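Home | Clubs | Competitions | Records | Contact

Trollora Australian Football League

The Trollora Australian Football League is an amateur Australian rules football competition played by five clubs in the Trollora district. It is run by a board made up of one delegate from each club and an elected president, who has a casting vote. Songül Duman has held the post of president for three terms. The season runs from March to August, with a preseason nine-a-side carnival in late February.

Format

Matches are played 16-a-side, with four players on the bench and no limit on changes. Quarters last 17 minutes without time on. The smaller team size was adopted in the league's second season, when two clubs could not field 18 on a regular basis, and it has stayed in the rules since. Each club plays the others three times. The top three clubs go through to the finals: second plays third in the preliminary final, and the winner meets the first-placed club in the grand final the following week.

A club that cannot field 12 players at the first bounce forfeits the match. The opposing side is given four premiership points and a score equal to the average winning score of that round.

Clubs

The founding clubs were Sedgwick, Itari and Trollora City. Josent joined in the fourth season and Trollora Harbor in the sixth. Itari and Josent share a ground, a converted rugby field that is shorter than the usual oval and has square pockets at the northern end. Sedgwick has won the most premierships, with seven. Josent has yet to win a grand final — it has lost four, two of them by less than a goal.

In the most recent season the league had 347 registered players, of whom 112 were in their first year of the sport. Women's matches are played under the same rules except for the size of the ball and the length of quarters, which is 15 minutes. Sedgwick and Itari field a joint women's team.

Records

The league games record is held by Zeyu Bai of Itari, who also captained the club in three grand finals. The largest crowd on record is 845, for a grand final between Sedgwick and Trollora City. Regular home-and-away matches draw about 300.

Black robotic arm on a white tabletop 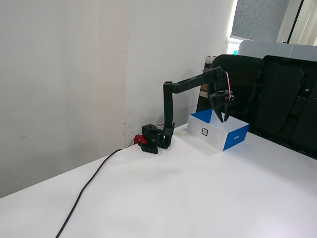
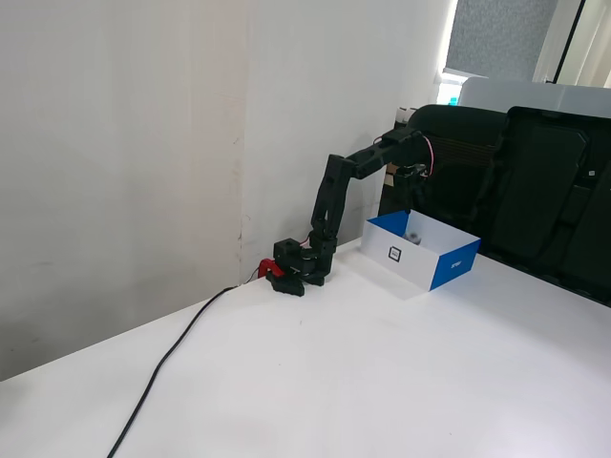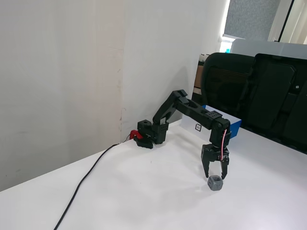 Player movement

A player who wishes to change clubs must lodge a clearance form before the end of April. The releasing club has seven days to object, and may do so only on the grounds of unpaid fees or a current suspension. Players who miss the date may still move on a match permit, which covers up to three games and does not allow the holder to play in finals.

Suspensions carry over from one club to another and from one season to the next. Reports are heard on the Thursday after the match by a panel of three, none of whom may belong to either club involved. An appeal must be lodged by noon on the following day.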